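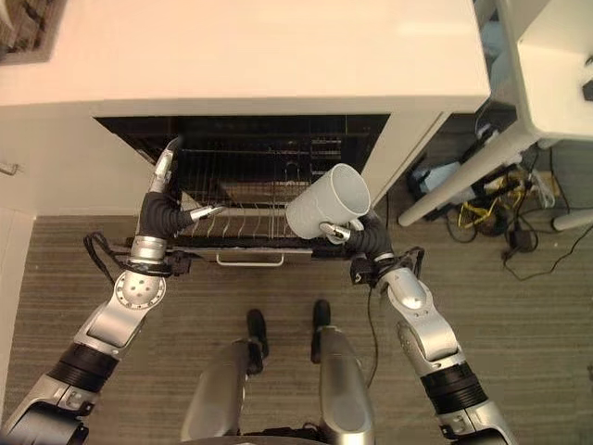

Dishwasher, lower rack extended.

Welura Community Help
Topics > Local Business > Recreation and Leisure

Roller rink changing hands: status of prepaid parties, skate passes and the league deposit

Posted by Etlow Parent Skaters

Our group has used the Drollutport Roller Rink for 11 years. Last month the owner informed regular customers by letter that the business is to be sold and that the new operator intends to keep it open as a rink, at least through the winter season. The letter thanked us for our support and gave a closing date in December. It did not address any of the following matters, on which we would appreciate guidance.

First, several of our families hold punch passes with unused visits. The passes carry no expiration date.

Second, two birthday parties have been booked for January, and a deposit has been paid on each. The receipts show the name of the rink and the name of the present owner's company.

Third, our adult league paid $2000 in advance for exclusive use of the floor on one evening a week until the end of spring. We have a signed letter confirming this arrangement, but no formal contract.

The owner has always dealt with us fairly, and we have no wish to cause difficulty during what is no doubt a demanding period. We would nevertheless like to know who will be responsible for these sums after the sale, and whether we should ask for refunds now. We would also like to know whether the group may reasonably ask to see any part of the sale agreement.

Replies

Baltasar Montecinos

The central point is whether the purchaser is acquiring the company that owns the rink or only its assets, such as the floor, the rental skates, the name and the lease. The two are often described in the same words in a letter to customers, but they have different consequences.

If the company itself is sold, it continues to exist with a new owner, and its obligations continue with it. Your passes, deposits and league arrangement would in the ordinary course remain binding on the same company as before.

If only the assets are sold, the purchaser takes on the obligations that the agreement says it takes on. The remainder generally stay with the seller's company. A careful purchaser of a rink or similar venue will ask for a list of outstanding passes and bookings, and the price is then adjusted to reflect them. It is therefore in your interest to make certain that you are on that list.

I would suggest that the group write to the present owner before the closing date. The letter should set out the number of unused visits on each pass, the date and deposit for each party, and the amount of the league payment together with the evening it covers. Copies of receipts and of the signed letter should be enclosed. Ask for written confirmation of one of two outcomes: that the new operator will honor the item, or that the amount will be returned. It is preferable to have the new operator sign the same confirmation — a statement by the seller alone does not bind the buyer.

As to the sale agreement, you have no general right to see it. You may ask whether customer deposits and prepayments are included, and most sellers will answer that question without producing the document.

The league payment deserves separate attention on account of its size. A signed letter may well amount to a contract, even if it is not headed as one. Its value depends on what it says about transfer, cancellation and the dates covered. I would have it read by a local attorney or a legal aid office before the closing date. Rules on gift certificates and prepaid passes also differ from state to state, and your state consumer protection office can tell you which apply.

Pumphrey Lanes Regular

The bowling center near us was sold and they took our old passes for months without any trouble. The new people want the customers to stay. I would just use up the punch cards before December and not worry about the rest. If the parties were paid by credit card, the card company may be able to help should the rink fail to hold them.

Drollutport Rec Users Group

The reply from Baltasar Montecinos is sound, and we would add a practical matter from the sale of our own swim club. The list given to the purchaser was taken from the front desk computer, and bookings made by telephone or recorded on the paper calendar were missing from it. We recommend that someone from the league visit the office and ask to see how the evening has been entered.

Our club also lost its storage. If your members keep skates, cones or a scoreboard at the rink, please have these labeled and listed in the same letter, as equipment on the premises may otherwise be assumed to form part of the sale. We removed our lane ropes in the final week, and 40 kickboards were left behind. They are still in use there under the new name.

Posted by Etlow Parent Skaters

Thank you for these replies. The letter is being prepared, and the league captain has asked for a meeting with both parties at the rink. The scoreboard had not occurred to us and will be included.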